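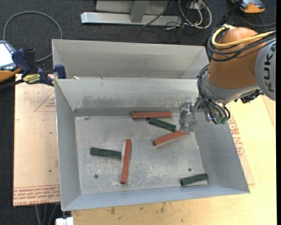 List: slow-lines
Date: 5 Aug 2019
Subject: Re: Rollby to Anska, worth a full day?

> We'll have one free day in November between two family visits and I'm
> thinking of using it on the Rollby - Anska branch. My brother-in-law
> says it's an hour of hedges and then you have to sit there until they
> let you come back. The timetable I have is old and shows a long gap in
> the middle of the day. Is there anything to do at the far end? Also,
> which side should we sit on, and do we need to book? There'll be three
> of us, one with a bad knee, so no big hills please.

Oh, do go! I've been waiting for somebody to ask about this line. I rode it again three weeks ago and I'm still boring everyone at home with it.

Your brother-in-law is right about the hedges for the first bit. You leave Rollby past the back of a builders' yard and a lot of garden fences, and for the first three stops I'd just eat your breakfast. After that the line drops down to the Prasus and stays with the river nearly all the way. It's only 35 miles end to end, with 14 stops if you count the one where you have to ask the conductor, and the train never gets up any real speed, so you have time to look at things. I saw two herons and a man painting a boat the brightest orange I've ever seen on a boat.

Sit on the left going out. I know the old guide says right, but that was written before the trees grew up on the river side below the second bridge, and now the left gives you the long open stretch where the valley turns. Coming back I'd stay on the same side of the car (so you're facing the hill), because by then the sun is low and the stone walls up there look wonderful. In November you'd get that light even on the early afternoon train.

No booking. You can't book it even if you want to. Buy a day return from the conductor or at the window in Rollby, which closes for lunch and sometimes for a good while after lunch. Take cash. The card machine on my train was having a rest.

The gap in the middle of the day is still there, but it's shorter than on your sheet. In the winter timetable you get into Anska late morning and the next one back is early afternoon, then another before dark. I'd plan on the last one but look up the return times the night before, as they do change them for track work and the notice goes up on the platform and pretty much no place else.

If you do miss it, the 182 bus goes from outside the Anska post office back to Rollby. It takes twice as long and goes around every village on the north side, and I've done it on purpose, so make of that what you like. The front seats upstairs are great!

Now, Anska itself. It's a small place and it's mostly flat, so the knee should be fine. From the station you come out onto a square with a row of lime trees, and if you keep the church on your right you get to the river path in five minutes. The path is paved as far as the old lock. Past the lock it gets rough and I'd turn around there. There are benches, though the ones nearest the water are always damp.

Lunch: Kiều, on the corner across from the station. Please, please go. It used to be the parcels office and they've kept the counter, so you order your soup where people once sent off crates of chickens. I had the beef noodle soup, then I had a second bowl of something with pork and a lot of dill in it, and then I had to walk very slowly to the lock. They had the old fare board up on the wall last time, with stations on it that closed before I was born. I spent so long reading it that they brought me a chair. Get there before noon if there are three of you. It's a tiny room and the school next door knows about it.

One for the number collectors: the car on my trip was 2344, back from overhaul and with the proper old seats put back in, the deep ones with the springs. If you get it, take the bay at the very front behind the cab, where you can see forward through the glass if the driver leaves the blind up. Mine did. I had the whole of the river curve straight ahead of me and I may have made a noise out loud.

A few odds and ends while I'm at it:

The heating works. It works a little too well. Wear layers.

There's a restroom on the train but it was locked both ways. The one in Rollby is fine and the one in Anska needs a coin.

The step down at Anska is a big one at the far end of the platform, so have the person with the bad knee ride toward the front, where the platform has been raised.

If it rains all day, go anyway. You'll lose the hills but the river gets loud and brown and comes right up close to the line at the weir, and I think I liked it even better the time I did it in a downpour.

I can't tell you much about the museum. I've tried it twice and it was shut twice – both times with a sign saying back soon. If anybody else on the list has been inside, I'd love to hear what's in it. The window has a model of the Prasus viaduct made from what looks like sugar cubes, and I want to know if there's more of that.

Also, does anyone remember when the passing loop at the sixth stop was taken out? I have an old photo from my aunt with two trains side by side there, and nothing written on the back. My guess is it went the same year as the signal box, but I've been wrong about that line before, in front of this very list, and I'd like to get it right before I scan the photo and send it around.

Have a wonderful day out, and please write it up for us afterward, even just a few lines. Tell us what soup you had. And if you find the request stop on the way back, stick your hand out of the door nice and early so the conductor sees you – there's a path from there down to a little shingle beach, two minutes, no hill at all, but you'd want to be very sure about the next train.

--
slow-lines mailing list
Please trim your quotes when replying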